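The Weigher at Leltdale

The scale at Leltdale was installed to weigh grain trucks and had not weighed one in 14 years. The weigher still opened the booth at six each morning, zeroed the instrument, and entered the zero in the log. The regulations required a reading every working day. They did not require a truck.

The platform sat on four load cells, one under each corner. The northeast cell drifted. In cold weather it read high by 50 pounds, and the weigher corrected for this with a small brass screw behind the display panel. A quarter turn was usually enough. The correction went in the log, in the column marked Adjustments.

In November the cell stopped responding to the screw. The display showed 127 pounds with nothing on the platform. The weigher turned the screw a quarter, then a half, then back to where it had started. The display showed 127 pounds. The platform was swept. The gap between the deck and the concrete was cleared of gravel with a wire hook. The reading did not change.

The manual was published by Tuvar, which had built the instrument, and it gave two causes for a fixed offset: water in the junction box, or a load. The junction box was dry.

The weigher wrote "load, unidentified" and closed the booth at four.

The reading held for nine days. On the tenth morning it was zero. The weigher checked it three times, then walked out to the platform and stood in the center of it. The display, read through the booth window, gave the weigher's own weight, correct to the pound. At noon it went back to 127.

After that the load kept a schedule. It left before six and returned at noon, and it was there when the booth closed. The weigher started a second page in the log and ruled it by hand, with a column for departures and a column for arrivals. The district office in Lanier received a copy at the end of the month, as it received every copy, and sent back the usual stamped receipt.

In the first hard frost the load did not leave. The reading at six was 127. At noon it was 126. The weigher considered the screw and left it alone.

There was a canvas tarpaulin in the booth, issued for covering the display cabinet during repairs. It weighed six pounds. The weigher carried it out, laid it over the center of the deck, and put a brick on each corner. Then the weigher went back inside, subtracted the canvas and the bricks, and entered the net figure.

It was 127.

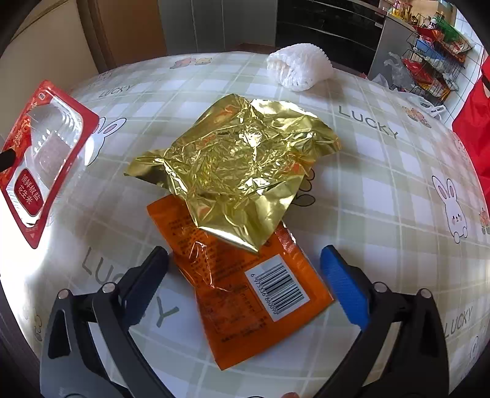 Foil wrapper and orange snack packet on a plaid tablecloth.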